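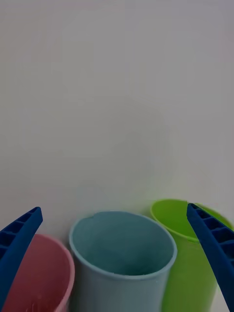 Good practice for a bench arm that handles kitchenware

By Prudar Workshop Notes
Last updated: September

These tips are for anyone running a small arm with a two-finger gripper on a kitchen bench or a workshop table. They cover cups, bowls and light plastic tubs. They don't cover knives, glass, hot pans or anything with a lead attached, and we'd suggest you leave those alone until the rest of this page is routine.

Most of it comes from the house rules we wrote for the shared kitchen at Olluvmont. The rules started as one sheet taped inside a cupboard door and have been rewritten a few times.

Before you switch on

Clear the reach. Measure from the base to the fingertips at full stretch and add 100 mm all the way round. Mark that line on the bench with coloured tape. Nothing you care about goes inside the tape, and that includes phones, mugs of tea and your elbows.

Check the clamp by hand. Try to rock the base in each direction. If it moves at all, tighten it and try again. Bench tops with a bevelled edge need a flat packing piece under the clamp.

Put the stop button where you'll be standing. It should be outside the tape and reachable without leaning over the arm. Press it once at the start of every session and see that the arm does stop. If it doesn't, the session is off.

Tie back long hair and take off lanyards. Sleeves go above the elbow.

Setting out cups

Start with plastic tumblers. They're light, they have no handles to catch, and a drop does no harm. Different colours help a great deal, both for the software and for the person writing down what went wrong. "It knocked the green one" is a useful note. "It knocked the second one" is not, once things have been moved.

Space matters more than people expect. An open finger has thickness, and it needs room on both sides of the cup. For a first run, leave at least two finger widths between neighbours. Cups placed close together are a fair test later on, but you should pick the order beforehand. Take the outside cups first where you can. If the one in the middle has to go first, bring the gripper straight down from above and open it only as far as the cup needs.

Stand the cups on a plain, matte surface. Patterned oilcloth and shiny laminate both confuse a wrist camera, and so does a sunny window. A blind or a sheet of baking paper over the glass will usually fix the second problem.

Empty cups only. We hold to this even for demonstrations. Water and mains power on the same bench is a bad mix, and a wet cup slips. If you want some weight in a cup, use dried chickpeas.

Grip and speed

Use the lowest force that holds the cup. Begin at the bottom of the range and go up a step at a time until the cup lifts without sliding. A thin tumbler that goes oval in the grip is being squeezed too hard. Ease off, or take hold lower down where the wall is stiffer.

Try not to grip at the rim. It's the most flexible part of the cup and also the part somebody drinks from. A third of the way down is a good place to start.

Our speed limit for shared rooms is 12 per cent of the arm's maximum. It's slow, and visitors do get bored. Leave it there anyway until the same routine has run 13 times in a row without a touch or a drop, and go back to it whenever you change the fingers, the cups or the layout.

Hands stay out while the arm is live. If a cup falls over, press stop, then reach in. Pausing the program from the laptop doesn't count as a stop – a paused program can be resumed by anyone who leans on the space bar.

Keeping the fingers clean

Ribbed or honeycombed fingers collect crumbs and grease in the pockets. A soft toothbrush with warm water and a drop of dish soap gets most of it out. Dry them fully before they go back on. Don't put printed fingers in the dishwasher, as many plastics will warp.

Look along each finger for pale stress lines where it bends. Replace both fingers together, even if only one is marked, or the grip will pull to one side.

If you put tape or rubber on the tips for extra hold, write the date on it and change it when the edges lift. Sticky residue comes off with eucalyptus oil. Wash the tips with soap afterwards.

Cups used for practice should be kept for practice. Ours live in a tub labelled NOT FOR DRINKING. Scratched plastic is hard to get properly clean, so they never go back in the cupboard.

Keeping a log

An exercise book is fine. For each session write down the arm settings, the cups used, the order they were picked in and anything that was touched or dropped. Record near misses too. When we went back through 320 entries from the Skakthorpe workshop, the commonest fault by a long way was a finger clipping the neighbour of the cup it was meant to pick, and most of those happened after the cups had been nudged closer together by hand between runs. A pencil ring drawn around each base is a cheap cure.

When you finish

Park the arm in its folded position, switch off at the wall and wait for the joints to settle before you let go of them. Some arms sag when the power goes. Take the gripper's weight in your free hand if yours is one of them. Coil the cable loosely and put the stop button back with the arm, so the two are never separated.

Children can watch from outside the tape. They shouldn't be left in a room with an arm that's plugged in.

Comments

benchtop_bev: The chickpea tip is a good one. I'd been using rice and was finding it behind the toaster for weeks.

Fan: What tape do you use for the line? Mine peels up every time I wipe the bench.

Prudar Workshop Notes: Electrical tape on laminate, painter's tape on timber. Wipe the bench with metho first and let it dry.

oldshed: 12 per cent seems very cautious for something that weighs less than my kettle. I run mine at double that and stand well back.

marnie k: Would the same spacing work for bowls? The rims on mine are much wider than the bases.

Prudar Workshop Notes: Yes, but measure the gap from rim to rim.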